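Olari gripper build: common questions

What does it pick up?
Light plastic tableware, mostly. Cups and bowls are a good test of the fingers.
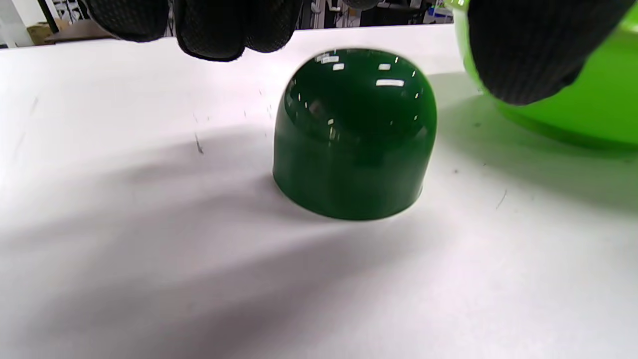

How long does a build take?
Two evenings, plus some 30 minutes to set the grip force.

Can it hold clear plastic?
It can. Keep the grip force under 50 on the Oladel board for thin pieces.
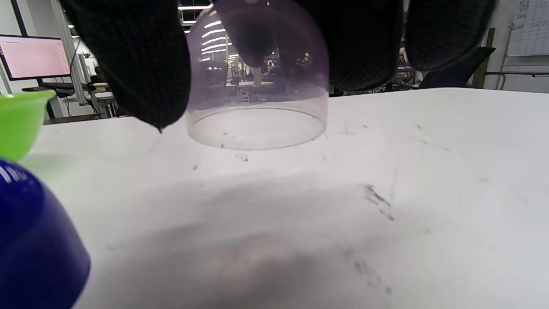

Parts and help

Where do I get the files?
Ask Armelle Gautier at the Moges workshop.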